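Flestia Trial Review Group
Minutes of the second meeting
March, 2:00 p.m., upstairs meeting room, Haworth packing site

Present: Hongmei Hou (operations, chair), Obinna Ekpo (maintenance and controls), the line lead for repack, the purchasing manager, the safety coordinator, and one application engineer from Irka, who joined by phone for items 3 through 6.

Apologies: finance manager. Written comments were received and are noted under item 6.

1. Minutes of the first meeting

Accepted with one correction. The first minutes said that Irka would supply spare finger pads at no charge for the length of the contract. The offer letter says for the length of the trial. Purchasing asked that the letter be quoted word for word from now on when cost is discussed.

2. Matters arising

Floor power. The extra outlet by the repack bench is in and has been tested. Closed.

Guarding. The light curtain was moved back after the line lead reported that people reaching for labels were stopping the arm. The safety coordinator has signed the revised drawing. Closed.

Log sheets. Two shifts were using different sheets. Obinna has put out a single sheet and collected the old ones. The line lead asked that the new sheet have a bigger box for comments. Obinna to change it.

Network drop. Still open. IT wants to know what data leaves the building before they will connect the controller. See item 5.

3. Flestia gripper kit: trial results to date

Hongmei reminded the group what is on offer. Irka is proposing the Flestia kit, made up of a two-finger gripper, a set of fabric finger pads, a wrist camera and the software that goes with it, fitted to the arm we already own. The job under review is handling of plastic film and bags at the repack bench. The suction cups we use now will not hold creased film, and everything creased goes to a person.

Obinna gave the results. The trial has logged 1,719 picks since the kit was installed. Of these, 480 were on film that the old cups had already been tried on and dropped. The Flestia completed most of the 480, but he did not want to give a rate yet. The first shift counted a regrip as a miss and the second shift did not, and he is going back through the wrist camera pictures to sort the two groups out. He will bring one number to the next meeting.

He made these points from the log so far:

Flat or lightly creased film is picked without trouble at normal speed.

Film that has bunched into a thick fold is slower. The software hunts for an edge and sometimes closes on the fold in place of the edge. The piece still moves, but it arrives at the tray in a lump.

Shiny film under the bench light gives the camera the most difficulty. The line lead said this was worse on the side nearest the window and that pulling the blind made some difference. Irka's engineer said the exposure setting could be changed and that the kit had been shipped with the default.

Tearing has been rare. There were two torn bags in the log, both clear, and both on the thinnest gauge we buy.

Obinna put one of the wrist camera pictures up on the screen for the discussion of the pads. It has the purple pad with its tip pushed up into crumpled yellow plastic, the folds gathered around it and darkest just above the tip. He pointed out the loose threads along the edges of the pad and the light fraying at its upper corners. The line lead pointed to the glare on the left side of the plastic as typical of what the software has to deal with. The engineer asked for a copy and Obinna agreed to send it.
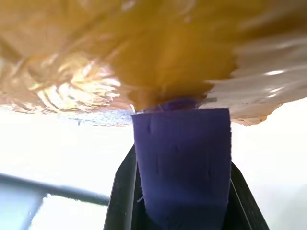 4. Finger pads: wear, cleaning and supply

Most of the meeting was spent on this item.

The pads are fabric and slide over the fingers. Irka rates a pair for 200 hours of running. The line lead said that operators like the fabric because it does not mark the film, and that rubber pads tried on the old gripper left a smear on clear bags that customers complained about. She was less happy about loose fibers. Repack includes some goods where a fiber inside the bag would be a reject.

The safety coordinator asked whether the pads shed more as they age. Irka's engineer said that some fuzz was normal early on and that a pad should be changed when the weave opens up or when the corners start to come away. Obinna asked for that in writing with a picture of a good pad and a bad one, as "starts to come away" will be read differently by each shift. Agreed by Irka.

Cleaning was discussed. The manual says to brush the pads and not to wash them. The second shift had been wiping them down with the bench cleaner. The engineer did not think this would harm the fabric but could not say what it would do to grip. Operators are to stop using cleaner on the pads until Irka has an answer. A soft brush will be hung at the bench.

Changing a pad takes one person a few minutes with the arm locked out. The line lead asked if operators could do it. The safety coordinator said yes, provided they are on the lockout list, which at present covers maintenance only. She will look at adding one operator per shift.

Supply. Pads come only from Irka. Purchasing has asked Brundavico, who already make covers and sleeves for us, whether they could sew an equivalent. Brundavico said they could but would need a sample and the fabric specification. The engineer said Irka does not release the specification, and that using other pads would affect the warranty on the fingers. Purchasing asked if that meant the fingers only or the whole gripper. The engineer was not sure and will find out.

Hongmei said she would not recommend a purchase with a single source for a wear part unless the price was fixed for a set term. There was general agreement with this.

5. Software and data

IT's question is what the controller sends out once it is on the network. The engineer said that by default the kit uploads wrist camera pictures from failed picks so that Irka can tune the software. This can be switched off. With it off, updates would be made by a site visit or from a drive.

Obinna would prefer to leave uploads on for the remainder of the trial, as the tuning done so far has helped with bunched film. The safety coordinator asked whether people could appear in the pictures. Obinna said the camera points at the fingers and he had not come across anyone in the pictures he had checked, but he had not checked them all.

Decision: uploads stay off until IT has seen a written list of what is sent and where it is kept. Obinna will copy failed picks to a drive by hand and pass them to Irka after looking through them.

6. Cost and terms

Finance's written comments were read out. Finance has no objection to the price of the kit itself but wants the yearly cost of pads and support shown on its own line, and asks that labor savings not be claimed until the pick rate is settled.

Purchasing said Irka had offered two ways to proceed: outright purchase with support billed separately, or a monthly lease with pads and support included. The lease has a longer minimum term than we would normally accept. The engineer could not speak to terms and will ask the sales office to call.

Hongmei asked that both options be laid out side by side on one page before the next meeting. The line lead asked that the page also show what we would spend if we stayed with the suction cups and changed nothing. Agreed.

7. Other business

The line lead asked for the bench light to be looked at whatever is decided about the kit, as operators have complained about glare as well. Obinna will try a diffuser.

The old cup tool is to stay on the shelf by the bench and is not to be sent back to stores yet.

8. Actions

Obinna Ekpo: single pick rate with regrips treated the same way for both shifts; new log sheet; copy of the pad picture to Irka; hand copy of failed picks; diffuser for the bench light.

Hongmei Hou: speak to IT about the network drop once the list is in.

Purchasing: one-page comparison of purchase, lease and no change; reply to Brundavico that the sample is on hold.

Safety coordinator: lockout list for one operator per shift.

Line lead: brush at the bench; tell both shifts to stop using cleaner on the pads.

Irka: pad change guide with pictures; answer on cleaner; warranty position on other makers' pads; written list of uploaded data; exposure setting for shiny film; sales office to call purchasing.

Next meeting: same room, 2:00 p.m., date to be sent out by Hongmei when the pick rate is ready.

The meeting closed at 3:25 p.m.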